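Folding a fleece throw so it stays folded on a bed

My short-pile throw slides open when I fold it in thirds. It is 380 gsm and goes on top of a bedspread. Is there a better fold?

Ruairí Duggan
Fold in half lengthwise twice, pile out, then once across. Press the air out from the fold toward the open ends. Short pile grips itself if both layers are brushed the same way — opposite directions creep.

Ailbhe Ó Néill
Agree with the above. Check the cut edge too. If it sheds, trim the loose fibers and hem it.

Goltley
just roll it

Last updated: August

Related
Washing fleece without matting
Storage bags for a small closet
Bedspread keeps slipping off the mattress 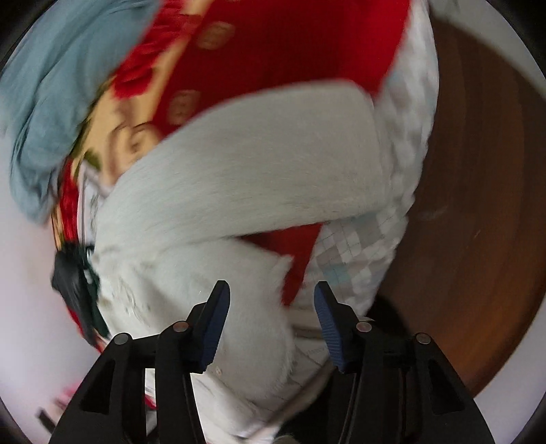 Pale fuzzy throw, folded over, with loose fibers along one edge.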